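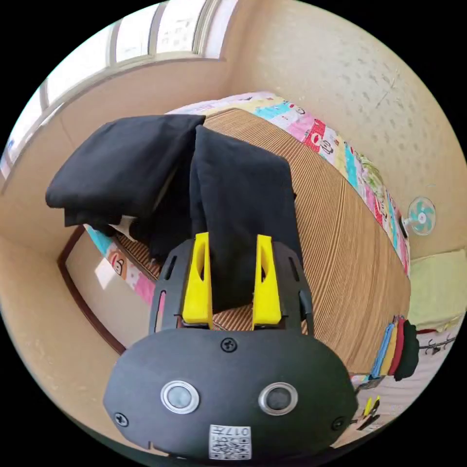 Bright yellow parts stand out against black, with a striped surface behind.

Color in Public Buildings: An Interview with the Head of Accessible Design at Planside

December 1, 2023

The Prunham civic library reopened to the public in November following a program of interior work led by Planside. Visitors returning to the building will find the same rooms and the same shelving. The doors, handrails, stair edges and light switches, however, have been given new colors, chosen for the benefit of people with low vision. The head of accessible design at Planside spoke to us about how such choices are made and why older buildings so often present difficulties.

The first point raised in our conversation was that most people with low vision have some useful sight. "There is a common belief that a person either sees or does not see," the head of accessible design said. "Most of the people we consult can tell light from dark and can make out large shapes. They can find a door if the door is different enough from the wall. When both are painted cream, the door disappears."

The term used in the profession is tonal contrast, meaning the difference in lightness between two surfaces that meet. It is measured on a scale from 0, for a perfect black, to 100, for a perfect white. Planside works to a minimum difference of 30 points between a door and its surrounding wall, and prefers more where the lighting is poor. The figure can be checked with a handheld meter or against the values printed in a paint maker's catalog.

Many clients assume that two different colors will always be enough. "A client will show us a red door on a green wall and expect us to be pleased," we were told. "They are very different colors, and they may be almost equal in lightness. We take a photograph and print it in gray, and the client looks for the door. That usually settles the matter."

Work in Prunham began with a survey of 286 doors and frames in the library and its adjoining offices. Each was recorded with its color, its finish and the wall beside it. The survey team also noted the type of handle and whether the handle could be told apart from the door. Brushed steel on pale gray was the most frequent combination, and in the opinion of our interviewee it is also one of the least helpful.

Gloss was a second concern. Shiny surfaces reflect windows and ceiling lights, and the reflections can hide the edge that a visitor is looking for. Planside specified a matte finish for all walls and a low sheen for doors. The paint was supplied by Sivovov, which mixed several trial batches before a suitable dark blue was agreed. "The first blue was handsome in the sample book and looked black in the corridor," the head of accessible design recalled. "Staff disliked it very much. The second was too close to the carpet. I believe we were on the fourth before everyone in the room stopped frowning."

Stairs received particular attention. Each step now has a contrasting strip along its front edge, on both the flat part of the step and the upright. Asked why a plain strip had been chosen over a decorative one, our interviewee spoke firmly. "Patterns on stairs are a serious problem. A striped carpet can give the impression of an extra step, or hide a real one. I have stood at the top of a striped staircase with perfectly good eyesight and reached for the rail."

The same caution applies to floors. A dark mat on a pale floor may be read as a hole or a change of level, especially by people living with dementia. For this reason the flooring throughout the ground level in Prunham has been kept close to one tone, and the entrance mat was replaced with one that matches the tiles. Contrast, in this approach, is reserved for things that a visitor needs to find or needs to avoid.

We asked whether yellow, long associated with warnings and safety, remains the best choice for visibility. The answer was a qualified one. Yellow works very well against black or dark gray, and many people with advanced sight loss report that it is among the last colors they can pick out. Against white or cream it performs poorly, as both are light. "People buy yellow tape and put it on a pale floor," the head of accessible design said. "They have done something, and they feel better, and it has very little effect. I would ask them to look at what is underneath first."

Planside tested its proposals with a panel of six local residents, all of whom have some degree of sight loss. The panel walked the building before work began and again when a trial corridor was complete. Its members asked for larger floor numbers at the elevator and for darker switch plates, and both requests were adopted. A proposal to paint the restroom doors in a separate color was dropped after the panel found it confusing.

The panel was divided on one subject, the glass screen at the front desk. Some members wished to see it marked with a broad band, while others found that the band interfered with seeing the face of the person they were speaking to. A narrower marking at two heights was installed for the time being and will be reviewed.

Cost was discussed only briefly. Our interviewee observed that a wall due for repainting costs much the same in one color as in another, and that the expense arises when contrast is considered after the work is finished.

Planside is now preparing a similar survey at the Caldeira building, where 17 meeting rooms open off a single curved hallway. The walls there are dark wood and the doors are of the same wood. "It is a beautiful hallway," the head of accessible design said. "We have been asked to keep it beautiful, and we shall try. The frames may be the answer – a pale frame around a dark door can be found quite easily. We will begin with one room and ask people to find it."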